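Can a Robot Tidy Your Room Yet? Gallery

I've been following the chore-bot crowd at Jilano since November, and I love this stuff! They practice in simulated rooms first -- 456 of them so far -- with jobs like opening doors and setting furniture straight.

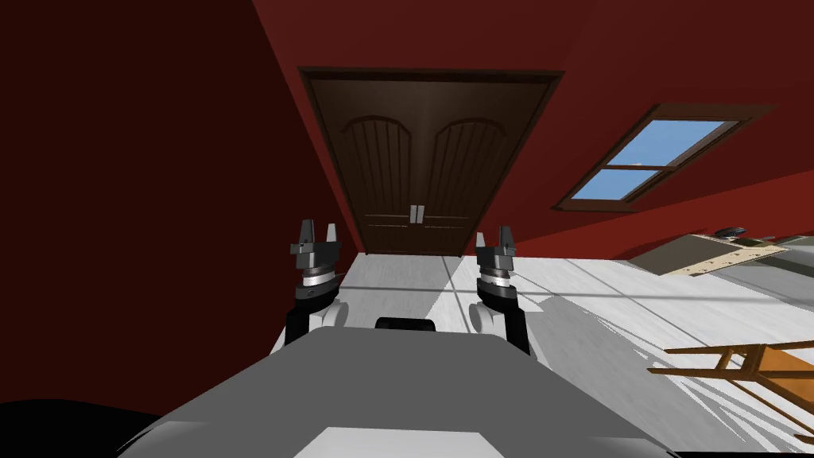
My own guess is that doors will come before laundry. A door stays put and swings one way, and a T-shirt does whatever it likes. Maksym Ostapchuk, who builds the practice rooms, thinks I'm too hopeful and gives it 7 years before one works in a house with kids in it. I'd still sign up tomorrow -- even a slow robot that only picks up after dinner would be fine by me.

Comments (3)

stelmakh_fan: Two grippers is plenty. I do most chores with one hand and a phone.

Rosie T.: Can it do stairs? Ours are steep.

Stelios Sfakianakis: More rooms please!

Related
Fludow tries the dishwasher
12 shop-floor jobs robots can do now
Tultimeck shelf-stocking trial, part 2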